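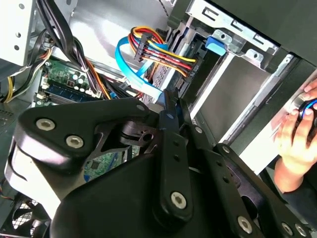 Hilten gleicht Halbfinalserie aus

Die Basketballer von Hilten haben das zweite Halbfinalspiel gegen Prornia mit 78:71 gewonnen und die Serie zum 1:1 ausgeglichen. Vor 835 Zuschauern in der ausverkauften Halle am Bahnhof lag der Gastgeber ab Mitte des zweiten Viertels durchgehend vorn. Bester Werfer war Amr Berrada mit 24 Punkten, davon 15 nach der Pause.

Prornia, das die erste Begegnung zu Hause mit 83:66 für sich entschieden hatte, erwischte den besseren Start und führte nach dem ersten Viertel 22:17. Hilten stellte danach auf eine Zonenverteidigung um, mit der die Gäste lange nicht zurechtkamen. In den ersten sechs Minuten des zweiten Abschnitts gelangen ihnen nur zwei Körbe aus dem Feld. Zur Halbzeit stand es 41:34.

Nach dem Seitenwechsel wuchs der Vorsprung zeitweise auf 14 Punkte. Im Schlussviertel kam Prornia über seine Distanzschützen noch einmal heran und verkürzte drei Minuten vor dem Ende auf 70:67. Berrada traf im Gegenzug von der Dreierlinie und verwandelte kurz darauf zwei Freiwürfe. Ein Ballverlust der Gäste beim Einwurf brachte die Entscheidung.

Trainer Reda Benkirane zeigte sich vor allem mit der Arbeit unter dem Korb zufrieden. »Im ersten Spiel haben wir uns 17 Offensivrebounds einfangen lassen, heute waren es 5«, sagte er. »Wenn wir so verteidigen, können wir auch auswärts gewinnen.« Verzichten musste er erneut auf Flügelspieler Bouazza, der wegen einer Bänderdehnung im Knöchel pausiert. Ob er in dieser Serie noch zum Einsatz kommt, ist offen.

Das dritte Spiel findet wieder in Prornia statt, Beginn ist um 19.30 Uhr. Hilten hat für die Partie 500 Gästekarten erhalten, von denen bis zum Abend etwa 200 verkauft waren. Gespielt wird im Modus »Best of Five«, ein viertes Spiel in Hilten steht damit bereits fest. Der Sieger trifft im Finale auf Hotby, das sich in der anderen Serie mit drei Siegen in Folge durchgesetzt hat.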